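Wrist cam placement in sim, parallel jaw

dorte_h
Comparing two wrist cam mounts in the Retamal sim before I spend 800 bucks on the real bracket. Low mount or high mount for door work? Nilter's stock config is the low one.

ubaldo.f
High, no contest. Low mount and the palm eats the bottom of your view.

nbarrios
Disagree! I ran 1,945 pulls on the low mount and seeing both fingers the whole time is what made the grasp learnable. I'd take that over a prettier view any day.

ubaldo.f
Sure, on one handle type. Try a knob, lol.

dorte_h
ok, two from my runs
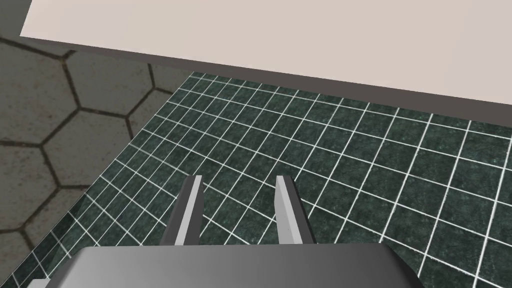
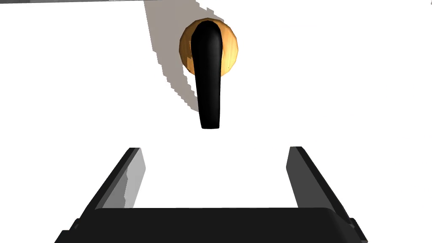 My problem is the approach angle more than the mount, I think. My controller likes to come in level and then twist at the last second, and I hate it. With the lever pointing down like that and centered over the gap between the fingers, I'm tempted to skip the twist and just go up and in. Anyone tried that on Inero's controller?

nbarrios
Yep, works if you slow the last bit way down. Still keep the low mount though :)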